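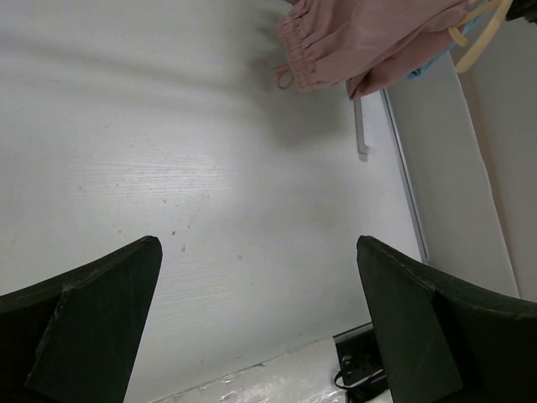 NOTAS CHARLA — Comprar muebles para oficinas pequeñas sin arrepentirse
Versión larga. Si van justos de tiempo saltar el bloque 3.

APERTURA
Buenas tardes, gracias por quedarse a la última de la tarde. Presentarme rápido: llevo las compras de Dorkano, cuatro sedes, ninguna grande. No soy diseñador. Vengo a hablar de mesas, básicamente.
Pregunta a la sala: ¿quién ha elegido una mesa por el catálogo y luego la ha odiado? Esperar manos. Yo la primera vez, entera la planta de Alcantara. 50 puestos.

BLOQUE 1 — El error de Alcantara
Contar rápido, no recrearse.
Pedimos tablero oscuro brillante porque quedaba muy bien en la presentación a dirección. Llegó en diciembre, montaje en plenas vacaciones, todos contentos. En enero, quejas: huellas, reflejos de los fluorescentes, dolor de cabeza a media tarde. La gente ponía cartulinas debajo del teclado.
Coste de cambiar solo los tableros: 2,915 euros más transporte. (Decirlo despacio: dos mil novecientos quince. El transporte no lo digo, me da vergüenza.)
Las patas se salvaron. Eso importa para luego, volver a ello en el bloque 4.

BLOQUE 2 — La superficie
Idea central: uno mira el tablero ocho horas. El color de la pata da igual.
Mate o satinado, nunca brillo. Claro mejor que oscuro, pero el blanco puro deslumbra si la ventana está enfrente. El veteado suave disimula arañazos pequeños, el liso no perdona nada.
Pedir muestra GRANDE. No el cuadradito del muestrario. Un trozo del tamaño de una bandeja, y dejarlo una semana en la mesa de alguien que coma en su sitio. Café, rotulador, cinta adhesiva. Limpiar con lo que use la empresa de limpieza de verdad, no con el paño que manda el comercial.
Canto: pasar la mano. Si rasca en la muestra va a rascar en las mangas de todo el mundo. Los cantos se despegan antes que nada, sobre todo junto al radiador.
Anécdota del rotulador permanente si hay risas. Si no, seguir.

BLOQUE 3 — Medidas (se puede saltar)
Medir el sitio con las puertas abiertas. Y el ascensor. En Sorkport no medimos el ascensor y subieron todo por la escalera, tercer piso, los montadores todavía se acuerdan de mí.
Fondo de mesa: con portátil se vive con poco, con monitor grande no. Preguntar a la gente qué usa, no suponer.
Enchufes: marcar en el suelo con cinta dónde cae cada mesa antes de pedir nada. Sentarse ahí con una silla. Parece una tonteria pero en Sorkport movimos una fila entera por esto.
Pasacables: uno centrado siempre acaba debajo del monitor. Mejor a un lado.

BLOQUE 4 — El pedido
Tablero y pata por separado en el presupuesto, en líneas distintas. Así se puede cambiar uno sin tirar lo otro (Alcantara!!).
Repuestos: pedir de más en el mismo lote. El tono cambia de un lote a otro y luego se nota muchísimo. Para 200 puestos nosotros guardamos 4 tableros en el almacén, y nos quedamos cortos.
Garantía — leer qué entienden por "uso normal". En el proyecto Furora una marca de taza caliente no entraba. En una oficina.
Plazo de entrega: por escrito, con fecha, y qué pasa si no llegan. No vale "unas semanas".
Firmar el albarán después de abrir las cajas. O anotar "pendiente de revisión" a mano, hay transportistas que ponen mala cara, da igual.

BLOQUE 5 — La gente
Esto lo aprendí tarde. En Furora montamos una mesa de prueba de cada modelo junto a la cafetera, con un papel para apuntar. Ganó la que a mí menos me gustaba. Casi cero quejas desde entonces.
No preguntar "¿te gusta?". Preguntar "¿qué te molesta?". Salen cosas que no están en ningun catálogo: que cruje al apoyarse, que la barra de atrás da en las rodillas, que no cabe la cajonera que ya tienen.
Ojo con los zurdos y el lado de la cajonera. Preguntar antes.

CIERRE
Repetir: muestra grande, dos líneas en el presupuesto, repuestos del mismo lote.
La hoja de medidas está en la mesa de la entrada, coger una al salir.
Preguntas. Si sale lo de las mesas elevables: sí, pero probar el ruido del motor con la oficina en silencio. Si sale lo de segunda mano: tenemos poca experiencia, decirlo tal cual y pasar la palabra a la sala.
Devolver el micro en recepción antes de las 19:00.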